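**Ullotden Residents' Newsletter**
2023-03-19

## Notice served on the Gritska Works units

The council's building control team has served an enforcement notice on the owner of the former Gritska Works on Mathur Lane. The notice covers the first and second floors of the rear block, which have permission for storage only. According to the notice, parts of both floors have been let as workshops and, in at least two cases, as places where people sleep.

The owner, Castska Estates, has until the end of May to put the upper floors back to storage use or to apply for a change of use. It can also appeal, and if it does the notice is put on hold until the appeal is decided. A spokesman for the firm told us it was "taking advice" and would not say more.

Building control first visited in the autumn after a complaint about bins and late deliveries. Officers went back in January with the fire service. Their report, which can be read on the council's planning pages, lists the following problems in the rear block:

- no second stair from the top floor
- a fire door on the first floor wedged open and another taken off its hinges
- partition walls put up without building regulations approval
- an alarm panel that did not cover the rooms added since 2019

The ground floor is not part of the notice. It has permission for light industrial use and the report says the officers found nothing there that needed action beyond new exit signs. Tenants on the ground floor have been told in writing that they can stay.

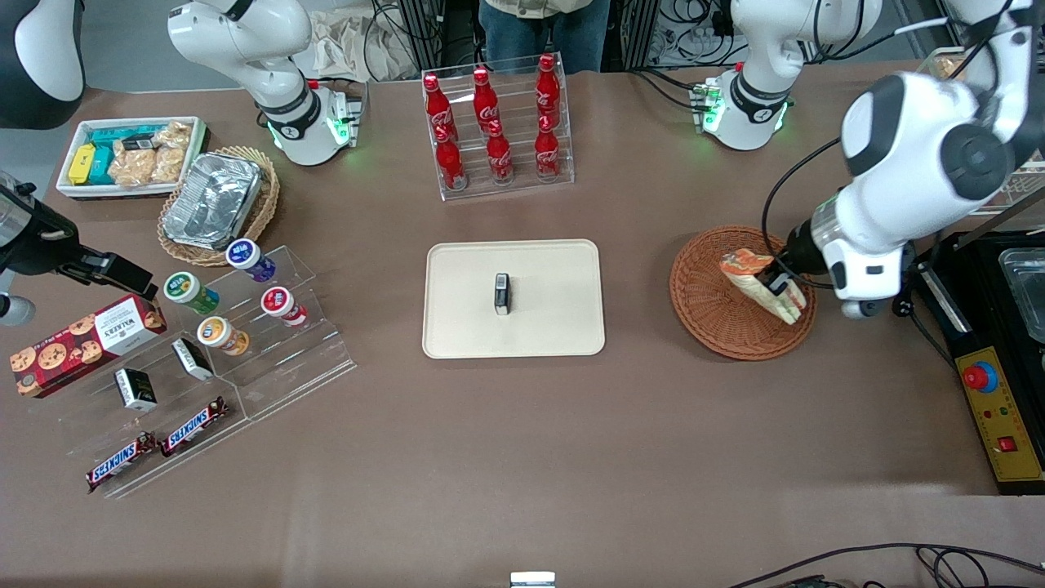 A tabletop with a beige tray between two robot arms.

The position upstairs is harder. The rear block's upper floors come to 2,086 square metres, and the tenants there are mostly on short licences with a month's notice on either side. Several have paid deposits. Ngân Tiêu, who rents a room on the first floor for her upholstery business, said she was shown a plan marked "workshop" when she signed and had no idea the permission was for storage. She has asked Castska Estates for her deposit back and had not received a reply when we went to print.

"I can move the machines in a day if I have somewhere to move them to," she said. "Finding somewhere at this rent is the problem."

The council says it will not ask business tenants to leave before the deadline in the notice, but the rooms used for sleeping were closed at once under a separate order. The housing team has found temporary places for the people affected. Anyone else who has been living in the block and has not yet spoken to the council should ring the housing desk. You do not need to have a written agreement to get help.

### What happens next

If Castska Estates applies for a change of use, the application will go out for comment in the usual way and letters will be sent to the nearest streets. The last application on the site, for a new loading bay, drew around 200 comments, most of them about lorries on Mathur Lane. Parking is likely to come up again. The yard is shared between both blocks and is full by mid-morning.

A change of use would not settle the building work. The partitions and the stair would still need approval from building control, and the upper floors could not be used as workshops until that work was signed off.

### If you rent a unit elsewhere

We have had a few calls from readers who rent space in other old works buildings and want to know how to check. The permitted use of a building is on the planning register, which you can search by address on the council website or look at in the library on the High Street. Ask your landlord for a copy of the fire risk assessment as well. If the answers do not match what you were told when you signed, building control will take a query by phone or email, and you can ask for your name to be kept out of it.

Copies of the enforcement notice are held at the library desk, file 3B.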